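Checking an eight-sided die with a notebook and a spreadsheet

The Herkumville group has argued for a while over whether the old eight-sider rolls low. I took it home in January and tested it properly. These are my notes, in case anyone wants to repeat the procedure on their own dice.

The usual advice is the salt water test. You dissolve salt in a glass until the die floats, flick it, and see whether the same number keeps coming up. I tried it first. The die did turn the 4 up more than I liked, but floating only tells you that the center of mass is off the geometric center. It does not tell you by how much, or whether the offset matters when the die bounces off a table. An air bubble too small to change the results on felt will still turn a die over in water, where very little is resisting it. I treat the float test as a reason to roll the die and no more than that.

For the rolling I used a Plavo tray, the lined kind, and a tall plastic cup. The rule was that the die had to hit the far wall. A roll that ended up leaning on the wall or left the tray was not recorded. I wrote each result down before picking the die up, because on a test run at Karley I had caught myself forgetting some of them.

I had planned on 500 rolls. I overshot and ended with 591, as I was filling out notebook pages and did not keep a running total. That order of events matters. If you look at the totals as you go and stop when they look bad (or good), the test no longer means what it says. Pick a stopping point that has nothing to do with the results.

Totals by face:

1: 81
2: 70
3: 68
4: 77
5: 79
6: 66
7: 72
8: 78

With a fair die, the expected count for each face is 591 divided by 8, or 73.875. For each face, take the observed count minus the expected count, square it, and divide by the expected count. Add up the eight results. I get 2.96. With eight faces there are seven degrees of freedom, and the usual 5 percent cutoff is 14.07. The result is well short of that. The 4, which the salt water had pointed to, is slightly above expectation and so are three other faces.

What this does not show is that the die is fair. A test of this size misses small bias most of the time. Suppose one face is favored and the other seven share the loss equally. To have an 80 percent chance of catching it with 591 rolls, the favored face would have to come up a little more than 17 percent of the time, where a fair one comes up 12.5 percent. To catch a face that is favored by a tenth (13.75 percent) you would need on the order of 10,000 rolls. I am not going to do that.

On the specific complaint, low rolls, there is a simpler check. Add up the faces 1 through 4 and compare them with 5 through 8. I have 296 low and 295 high. It is hard to get closer than that with an odd number of rolls.

A note on numbering: on most eight-siders opposite faces add up to 9, so a die with a heavy side under the 1 should favor the 8. If you find a high count, look at the opposite face too. A low count there makes a weight problem more likely. A high count on both suggests the shape is off, for example if the die is a bit short along one axis, and calipers will settle that faster than rolling. Mine measured within the error of my calipers on all four pairs.

The spreadsheet is set up for the Semple dice next, which have rounder edges and take longer to settle.

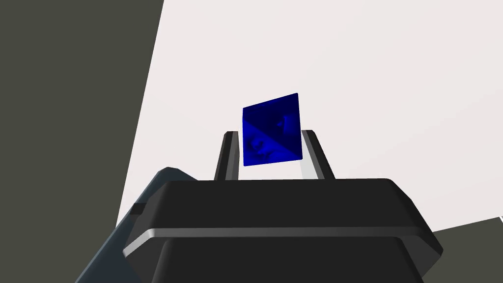

Page last modified: 2019-05-03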